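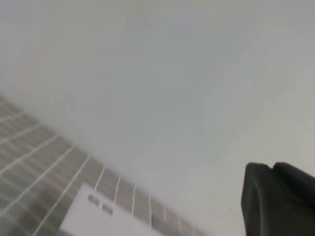 Letzte Änderung dieser Seite: August

Benutzerhandbuch Wohnanlage Prurnosel
Abschnitt 7: Geflieste Wandflächen, Fugen und angrenzende glatte Flächen

7.1 Geltungsbereich

Dieser Abschnitt gilt für alle Küchen, Bäder und Waschräume der Wohnanlage Prurnosel, in denen kleinformatige Fliesen in graubraunen Tönen mit weißer Zementfuge verlegt sind. Er gilt ebenso für die hellgrauen glatten Flächen, die an die Fliesen anschließen, sowie für die Abdeckungen von Steckdosen und Schaltern im Fliesenbereich. Für Bodenbeläge ist Abschnitt 8 maßgeblich, für Armaturen und Abläufe Abschnitt 9.

Die Fliesen weisen untereinander leichte Farbunterschiede auf. Diese sind herstellungsbedingt und stellen keinen Mangel dar. Gleiches gilt für feine Schattierungen in den glatten Flächen, die je nach Lichteinfall unterschiedlich stark hervortreten.

Der Abschnitt richtet sich an die Bewohnerinnen und Bewohner. Arbeiten, die dem Hausservice vorbehalten sind, werden an der jeweiligen Stelle ausdrücklich genannt.

7.2 Vor der ersten Benutzung

Nach einer Neuverfugung oder nach dem Einzug in eine frisch instand gesetzte Wohnung sind die folgenden Schritte einmalig durchzuführen.

1. Prüfen Sie im Übergabeprotokoll, ob die Fugen als »ausgehärtet« eingetragen sind. Fehlt der Eintrag, wenden Sie sich vor der ersten Benutzung an den Hausservice.
2. Entfernen Sie verbliebene Schutzfolien von den glatten Flächen. Ziehen Sie die Folie flach und langsam ab. Messer, Klingen und Schaber dürfen nicht verwendet werden.
3. Wischen Sie Fliesen und Fugen mit klarem, lauwarmem Wasser ab. Ein grauer Schleier auf den Fliesen kann von Fugenmörtel stammen und lässt sich in der Regel durch wiederholtes Nachwischen lösen.
4. Trocknen Sie die Flächen mit einem weichen Baumwolltuch.
5. Kontrollieren Sie den festen Sitz aller Abdeckungen. Eine Abdeckung darf sich von Hand weder verschieben noch anheben lassen.
6. Tragen Sie festgestellte Schäden in das Übergabeprotokoll ein, bevor Sie Regale, Haken oder Geräte aufstellen.

Hinweis: Bleibt der Schleier nach zweimaligem Nachwischen bestehen, ist ein Zementschleierentferner erforderlich. Dieser wird ausschließlich durch den Hausservice aufgetragen.

7.3 Zugelassene Mittel und Hilfsmittel

Für die laufende Reinigung sind zugelassen:

— Wument Neutralreiniger, in der auf der Flasche angegebenen Verdünnung
— Wument Fugenpflege, nur für weiße Zementfugen
— weiche Tücher aus Baumwolle oder Mikrofaser
— Fugenbürste mit Kunststoffborsten
— Abzieher mit Gummilippe

Nicht zugelassen sind:

— Essig, Zitronensäure und säurehaltige Entkalker auf Fugen
— Chlorreiniger, auch verdünnt
— Scheuermilch, Scheuerpulver und Stahlwolle
— Schmutzradierer auf den glatten Flächen
— Dampfreiniger, auch mit Fugenaufsatz

ACHTUNG: Reinigungsmittel dürfen nicht miteinander gemischt werden. Die Mischung chlorhaltiger und saurer Mittel setzt giftige Gase frei.

Andere Produkte können auf Antrag freigegeben werden. Dem Antrag ist das Sicherheitsdatenblatt beizulegen. Über die Freigabe entscheidet die Objektbetreuung, Frau Liesbeth Leemans.

7.4 Regelmäßige Reinigung

Die regelmäßige Reinigung erfolgt wöchentlich, im Spritzbereich von Kochstelle, Waschbecken und Dusche nach Bedarf auch häufiger.

1. Räumen Sie Gegenstände von Ablagen und Kanten im Arbeitsbereich ab.
2. Entfernen Sie losen Staub mit einem trockenen Tuch. Beginnen Sie oben.
3. Tragen Sie die Reinigungslösung mit einem feuchten, gut ausgewrungenen Tuch auf die Fliesen auf. Das Aufsprühen ist im Umkreis von Steckdosen und Schaltern untersagt.
4. Lassen Sie die Lösung zwei Minuten einwirken. Sie darf auf der Fläche nicht antrocknen.
5. Bearbeiten Sie die Fugen bei Bedarf mit der Fugenbürste. Führen Sie die Bürste in Längsrichtung der Fuge und üben Sie nur leichten Druck aus.
6. Wischen Sie mit klarem Wasser nach und wechseln Sie das Wasser, sobald es trüb wird.
7. Ziehen Sie die Fläche ab oder trocknen Sie sie mit einem Tuch.

Die glatten Flächen werden im Anschluss und mit einem eigenen Tuch gereinigt. Rückstände von Fugenmörtel oder Sand im Fliesentuch können sonst feine Kratzer hinterlassen. Wischen Sie in geraden, sich überlappenden Bahnen. Streifen, die nach dem Trocknen sichtbar bleiben, deuten meist auf zu hoch dosierten Reiniger hin — in diesem Fall genügt ein zweiter Durchgang mit klarem Wasser.

7.5 Intensivreinigung der Fugen

Weiße Fugen nehmen mit der Zeit Fett, Seifenreste und Kalk auf. Eine Intensivreinigung ist angezeigt, wenn sich Fugen trotz regelmäßiger Reinigung gelblich oder grau verfärben.

1. Stellen Sie eine ausreichende Lüftung sicher. Öffnen Sie das Fenster oder schalten Sie den Abluftventilator ein.
2. Tragen Sie Schutzhandschuhe.
3. Feuchten Sie die Fugen mit klarem Wasser vor.
4. Tragen Sie Wument Fugenpflege unverdünnt mit der Fugenbürste auf. Bearbeiten Sie jeweils nur einen kleinen Wandabschnitt.
5. Lassen Sie das Mittel 30 Minuten einwirken.
6. Bürsten Sie nach und nehmen Sie gelöste Rückstände mit einem feuchten Tuch auf.
7. Spülen Sie das Tuch aus und wischen Sie zweimal mit klarem Wasser nach.
8. Lassen Sie die Fugen vollständig trocknen, bevor Sie das Ergebnis beurteilen. Feuchte Fugen erscheinen dunkler.

VORSICHT: Fugenpflege darf nicht auf die glatten Flächen gelangen. Spritzer sind unverzüglich mit reichlich Wasser zu entfernen. Bei Augenkontakt sind die Angaben auf dem Gebinde zu befolgen.

7.6 Abdeckungen von Steckdosen und Schaltern

Im Fliesenbereich sitzen die Abdeckungen auf den Fliesen auf. Zwischen Abdeckung und Fuge kann daher ein schmaler Spalt verbleiben, durch den Feuchtigkeit hinter die Abdeckung gelangen könnte.

1. Ziehen Sie vor der Reinigung alle Stecker im betreffenden Bereich.
2. Schalten Sie den zugehörigen Stromkreis in der Unterverteilung ab.
3. Wischen Sie die Abdeckung mit einem nebelfeuchten Tuch ohne Reinigungsmittel ab.
4. Trocknen Sie die Abdeckung und die angrenzenden Fugen sofort nach.
5. Schalten Sie den Stromkreis erst wieder ein, wenn alle Teile trocken sind.

GEFAHR: Abdeckungen dürfen von Bewohnerinnen und Bewohnern nicht abgenommen, verschraubt oder überstrichen werden. Bei gerissenen, verfärbten oder lockeren Abdeckungen ist der Stromkreis abzuschalten und der Hausservice zu verständigen.

Das Abdichten des Randes mit Silikon oder Acryl ist nicht gestattet.

7.7 Anschluss zwischen Fliese und glatter Fläche

Der Anschluss ist als elastische Fuge ausgeführt. Er gleicht Bewegungen zwischen den Bauteilen aus und unterliegt als Wartungsfuge der natürlichen Alterung. Prüfen Sie ihn bei jeder Intensivreinigung auf Risse, Ablösungen und dunkle Punkte.

Oberflächliche Verfärbungen können mit Neutralreiniger und weichem Tuch behandelt werden. Die Fugenbürste ist hier nicht zu verwenden. Löst sich die Fuge an einer Flanke, darf die Stelle bis zur Instandsetzung nicht mit Wasser beaufschlagt werden. Die Erneuerung erfolgt durch die Firma Forkard im Auftrag der Verwaltung.

7.8 Bohren und Kleben

Bohrungen in Fliesen bedürfen der schriftlichen Zustimmung der Verwaltung. Ohne Zustimmung zulässig sind Saug- und Klebehaken, sofern sie rückstandsfrei entfernt werden können. Auf den glatten Flächen sind Klebehaken generell ausgeschlossen.

Wird eine Bohrung genehmigt, ist sie nach Möglichkeit in der Fuge zu setzen. Oberhalb, unterhalb und seitlich von Abdeckungen ist mit verdeckten Leitungen zu rechnen. Dort wird keine Genehmigung erteilt.

7.9 Störungen und Abhilfe

Fugen bleiben nach der Reinigung fleckig.
Fläche vollständig trocknen lassen und erneut beurteilen. Bei verbleibenden Flecken Intensivreinigung nach 7.5 durchführen.

Fuge sandet oder bröckelt.
Reinigung einstellen, Schadensmeldung an den Hausservice.

Fliese klingt beim Abklopfen hohl oder ist gerissen.
Fliese nicht belasten, Schadensmeldung an den Hausservice. Lose Scherben nicht selbst auslösen.

Matte Stellen auf der glatten Fläche.
Mit klarem Wasser nachwischen und trocknen. Nicht polieren. Bleibt die Stelle matt, Schadensmeldung mit Angabe des zuvor verwendeten Mittels.

Dunkle Punkte in der elastischen Fuge.
Lüftungsverhalten nach Abschnitt 4 prüfen. Bei Ausbreitung Schadensmeldung.

7.10 Schadensmeldung und Ersatzmaterial

Schäden sind mit Formblatt 176 zu melden. Das Formblatt liegt im Eingangsbereich aus und wird dort auch entgegengenommen. Anzugeben sind Wohnung, Raum, betroffene Wand und der Zeitpunkt der Feststellung. Zuständig für die Bearbeitung ist Herr Ctibor Charvát, in Vertretung Frau Ásdís Bisgaard.

Ersatzfliesen aus der ursprünglichen Lieferung werden zentral gelagert und nicht an Bewohnerinnen und Bewohner ausgegeben. Bei Nachlieferungen sind geringe Abweichungen im Farbton möglich.

Bei Gefahr im Verzug, insbesondere bei Wasseraustritt hinter Fliesen oder in der Nähe elektrischer Anlagen, ist das Formblatt nachzureichen und der Bereitschaftsdienst sofort telefonisch zu verständigen. Die Rufnummer befindet sich auf der Innenseite der Unterverteilung.

Weiter mit Abschnitt 8: Bodenbeläge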